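Poetry and Print

Savvas Giannakopoulos reads from his new chapbook, Skumside, in the back room at Fliston Books in June. The chapbook gathers 27 short poems written during the two winters he spent working nights on the ferry. Most are in free verse. The last is a loose sestina about his mother's radio. Doors open at seven, and there are 60 seats. 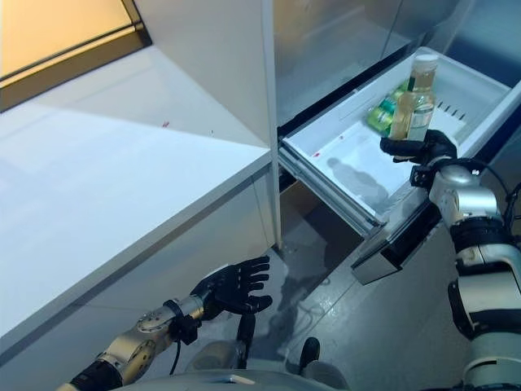
A bottle in the freezer drawer.

The reading is free. Copies will be for sale at the door, and Savvas will stay to sign them. Tarek Srour opens the evening with a few pages from Nassar, his long prose poem in progress. He read an earlier section for us last year and has since cut it by half.

Skiseck Press printed 141 copies of Skumside, hand-sewn, with a letterpress cover. There are no plans for a second printing. 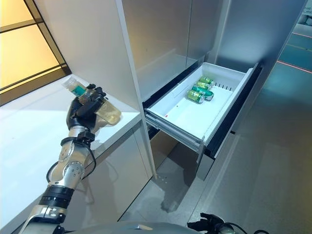

Call for Submissions

The next issue of the newsletter will carry four poems by local writers. Send up to three, 40 lines or fewer each, and leave your name off the pages. Translations are welcome if you include the original.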